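# Small Hotels and the Long Night

The owners of small hotels tend to talk about breakfast. Guests, when they fill in a comment card, tend to write about sleep. In Skollitau, a lake town with one main street and a rail stop, the hotels have started to pay attention to the gap.

Skollitau fills up from June to the end of August. After that the town has a quiet fall, and by November most of the shutters on the waterfront are down. The people who still come are older, stay longer, and spend more time in their rooms. They notice things a summer family does not. A radiator that ticks at 4 in the morning will be forgiven by someone who swam all day. It won't be forgiven by someone who came for the rest.

The Hauser, on the street behind the church, was the first to change anything. It has three floors and no elevator. The work began with the doors, which had a gap at the bottom wide enough to let in light and every word spoken in the corridor. A strip of felt and a rubber seal closed most of it. The corridor lights were put on a dimmer after ten. None of this cost much, and the comments about noise fell off within a season.

Curtains came next and took longer. The old ones were unlined and stopped at the sill, so the morning sun came in underneath. The hotel tried a blackout roller blind, which left a bright line down both sides, and then went back to cloth with a heavy lining from Lotex, hung from the ceiling and running well past the window. Guests liked it. The housekeeping staff did not, at first, as the cloth is heavy to take down and has to be washed in two loads.

Mattresses are where hotel owners disagree. The Etomo, down by the ferry dock, bought firm ones throughout and got complaints from people with bad hips. It now keeps soft toppers in a closet on each floor and asks about them when a guest books. Hauser bought medium and left it there. Both places say they are satisfied, and both have regulars who would never stay at the other.

Pillows are simpler. Two kinds on the bed, one flat and one full, settles most of it.

Then there is everything within reach of someone lying down. Hotel rooms are often planned from the doorway, where the guest stands for a few seconds with a suitcase, and the side of the bed gets whatever space is left over.

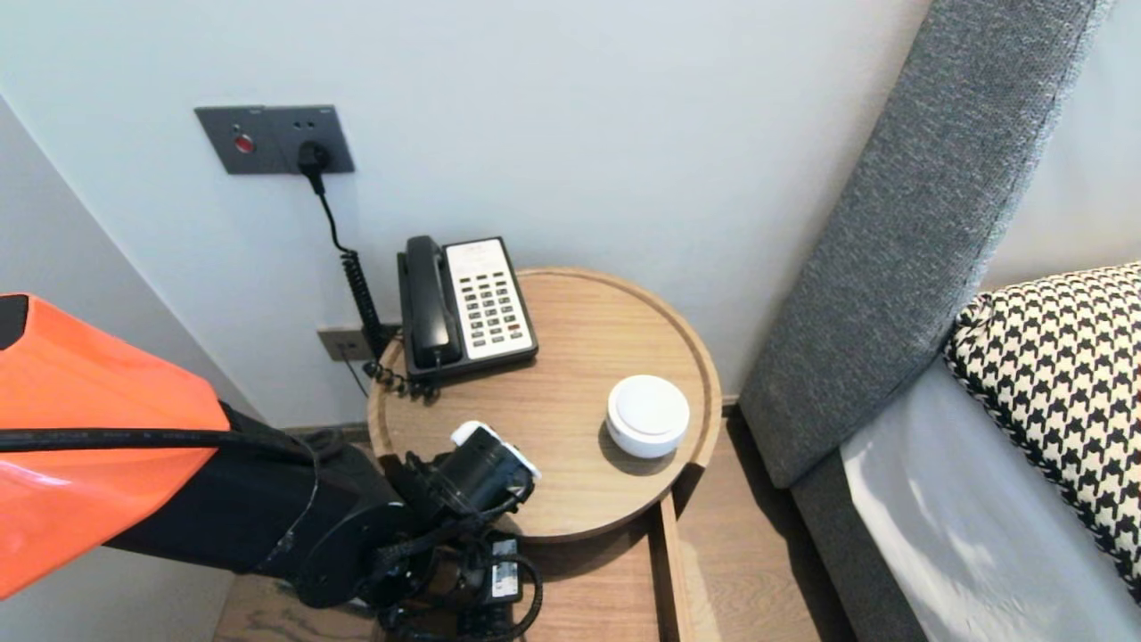 A bedside table has to hold a glass of water, a phone, a book and a pair of glasses, and it has to be at a height where a hand can find them in the dark. Level with the top of the mattress works for most people. Many hotel tables are lower than that, having been bought before the mattresses got thicker. The Etomo solved this by raising its tables on short blocks, painted to match. At Hauser the old tables went to the breakfast room and new ones were ordered.

The lamp switch matters as much as the lamp. If it sits on the cord behind the bed, people leave the light on or knock something over looking for it. A switch on the base is easy to find. So is an outlet at table height, and this is now the thing guests ask about most often at both desks.

Temperature is harder. The buildings in Skollitau are old, the heat comes on for the whole house at once, and the upstairs rooms get the most of it. Opening a window helps until the first delivery van. Both hotels now turn the boiler down at nine and leave an extra blanket on the chair.

The new season opens on 25th March, before the ice is fully off the lake. Hauser will have the last of the lined curtains up by then. The Etomo is still waiting on its door seals.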